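This site uses cookies to keep you signed in and remember your settings. Accept all | Manage choices

# gristdale-fruit-plate

Teleop episodes for fruit to plate and plate to table. Small set, one arm, one top-down camera. Recorded for the Vesach policy, should load in anything that reads the same folder layout.

## Whats in it

- 373 episodes total
- 162 of them are plate to table, the rest table to plate
- 22 held out, listed in `holdout.txt`. Don't train on these. Please.
- joint positions, gripper opening, camera frames, one line of task text per episode

Two operators. Operator id is in the metadata, use it, they drive very differently. Operator 2 is slow on approach and quick on release.

## Layout

 episodes/
 meta/tasks.txt
 meta/operators.txt
 holdout.txt
 calib/

Calib changed once, in March. Older episodes point at `calib/old`, newer at `calib/new`. Mixing them up gives you a gripper that closes next to the fruit. Ask me how I know.

## Task text

Written by hand after recording, so wording drifts. "put the orange on the plate", "orange to plate", "place the small orange". Left as is on purpose. If you want one wording there's a script, `tools/flatten_text.py`, only tested on my laptop.

## Success labels

1 = fruit at rest in the target area when the episode ends. 0 = everything else, incl. rolled off, dropped early, operator gave up. Failures are kept. Filter them yourself if you're doing plain cloning.

## Known problems

- Arm shadow moves over the table during the reach. A policy trained on morning episodes only seemed to follow the shadow a bit. Mix the times of day
- glare off the plate, worse after 4 pm
- fruit gets partly hidden by the front finger once gripped, so don't expect a clean mask
- cable swings into view, no fix planed
- gripper opening is raw servo units, not mm
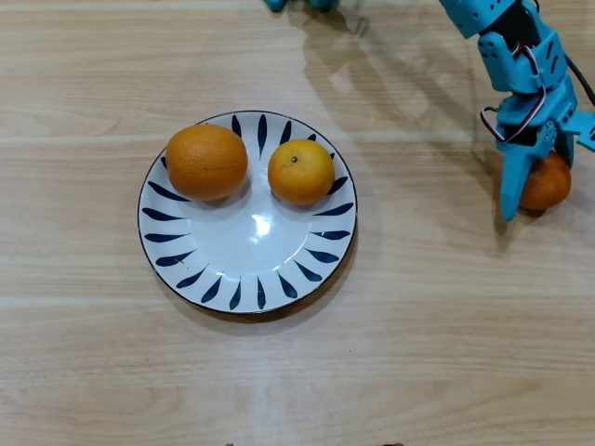 Jasper Wouters wrote back after trying the set at Honitness: the grasps transfer fine, but his model lets go too high over the plate, and he would like more episodes where a second or third fruit is already down. Fair point. Those are next, same layout, will go in as a separate folder so the split doesnt move.

## Using it

Start from the Minhas config, drop the image size if you run out of memory. Shuffle by episode, not by frame.

Fixes welcome, send a diff.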